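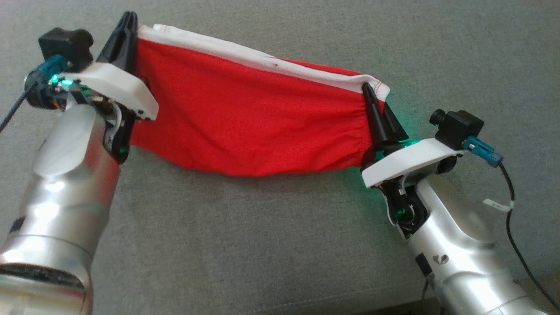
Fandance D2 Bimanual Demonstration Kit

Fandance D2 is a two-arm station for recording manipulation demonstrations on cloth and other soft goods. An operator guides the arms through a task, and the station writes synchronized video, joint positions and gripper openings to disk as one episode. The episodes are used to train imitation policies. The station runs on furniture the customer already has, so recordings can be made in homes and offices as well as on a bench.

Hardware

Each arm carries a printed white gripper housing with two black fingers. A camera module is mounted on the housing and moves with the wrist. The cable leaves through a keyed connector and should be left with enough slack for full wrist rotation. Status LEDs on the wrist are green when the camera and gripper controller are both reporting.

An overhead camera covers the area shared by the two arms. It is the reference stream for tasks where the cloth hides one wrist from the other, such as holding a shirt by the hem or turning a sleeve.

Wrist view

The wrist camera is set so that both fingertips stay in view at every opening width. With the fingers closed, the tips sit near the middle of the image and the work surface fills most of the remainder. Part of the room will also be recorded – on a sofa, typically the neighboring cushions, the floor and any curtains behind. Fandance does not mask the background by default. Masking can be applied at export.
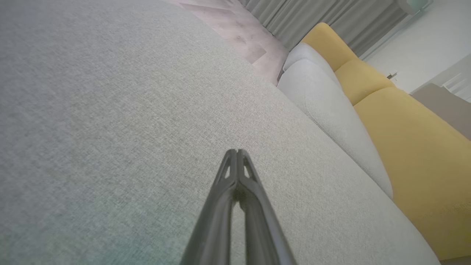 Recording an episode

1. Home both arms and check that all streams report the same clock.
2. Place the item and select a task label.
3. Press the left pedal to start. Guide the arms through the task at an even pace.
4. Press the left pedal again to close the episode, or the right pedal to discard it.
5. Return the item to a new starting position before the next episode.

Failed grasps that the operator recovers from should be kept and tagged "recovery". Episodes with a dropped stream are rejected at write time.

The default task library, Lakatos, contains 61 labels, 14 of them for garments. We suggest 300 episodes per label for a first training run. Thin knits and slippery linings usually need more.

Data format

Episodes are stored in the Akov container, one file per episode, with a plain text index. Calibration for each camera is saved in every file. The Bresitz converter is included and exports to common training formats. Timestamps are never resampled in the original file – only in the export.

In the box

2 arms with gripper housings and wrist cameras
Overhead camera with clamp
Operator pedals
Spare finger set
Calibration board
Recording software and Bresitz converter

The recording computer is sold separately.

Support

Setup and calibration questions go to Ákos Halász. For task labels, tagging rules and export settings, contact Boglárka Kiss. Remote setup sessions are held on Thursday and can be booked from the order page. Orders placed now ship in September.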